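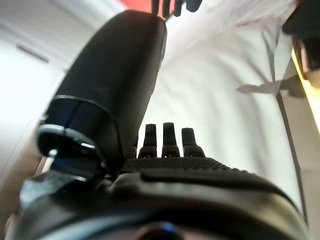 A reader wrote in to ask why her white cloths come out of the drawer with more creases than they went in with, even when she irons them first. Most of the time it comes down to the folding, and to how full the drawer is.

Filed under: Laundry & Linens > Folding

You need a flat surface bigger than half the cloth. A bed works. A table is better for your back.

1. Spread the cloth out and let it lie in whatever shape it wants. Don't pull at the corners yet.

2. Smooth from the middle outward with your flat hand. Go toward one long side, then the other. Soft creases will mostly go with this alone. Sharp ones need the iron.

3. Bring one long side over to meet the other. Match the hems, not the fabric edges you think are straight. Old cloths are often a little off square.

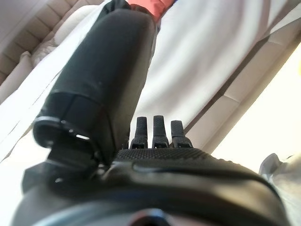 4. Smooth again from the fold toward the hems. If a ridge forms, open that end and lay it back down. Pressing on a ridge only sets it.

5. Fold in half the same way once more, then fold the long strip in thirds. On a cloth 80 inches long, thirds give you a bundle that fits a normal drawer.

6. Put it away with the folded side facing you. Leave enough room to slide a hand in on top.

Colored fabric should go in its own pile. Red and orange pieces can leave a tint on white cotton if either one is still damp.

For large cloths you can roll them on a cardboard tube instead. I use one from Masico, 17 inches long, and fold the cloth lengthwise until it fits. Roll loosely and tie it with cotton tape. Don't use rubber bands, as they mark the fabric over time.

Cloths that sit unused should be opened and refolded along different lines every few months.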